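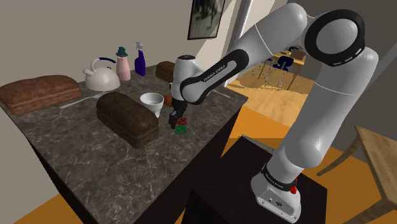 **Must the Zarnach mysteries be read in order?**

Each novel closes its own case, so readers may begin with either volume. The first does introduce the coroner's household, and the second refers to it.

## The Zarnach Mysteries, Library Edition

Quezada Press offers both Zarnach novels in a hardcover set intended for public and school libraries. *The Roralcombe Inquest* opens in February with a drowned surveyor and a missing ledger. *A Verdict at Prukham* returns to the same county court 14 years later, when a juror from the first trial is found dead.

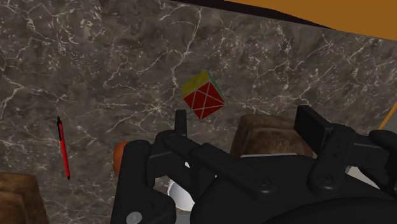 *Dark marble countertop with white and pale gray veins.*

The text of both novels has been reset in larger type, and chapter titles dropped from the paperback printing have been restored. Bindings are sewn — the earlier library issue was glued.

- Volumes: 2
- Length of first volume: 182 pages
- Set price: $80
- Available from: 15 Sep 2018
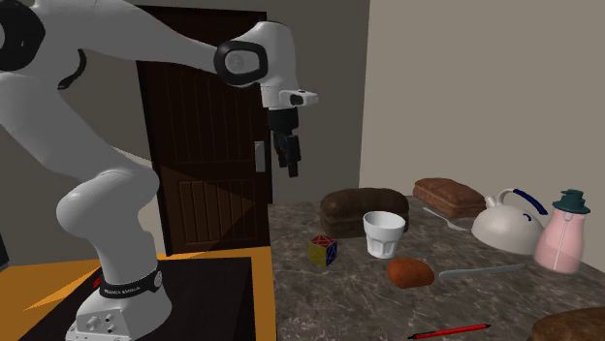 Standing orders are filled before single orders. Damaged sets may be returned for replacement at the publisher's expense — please include the packing slip. The volumes are not sold separately in this edition.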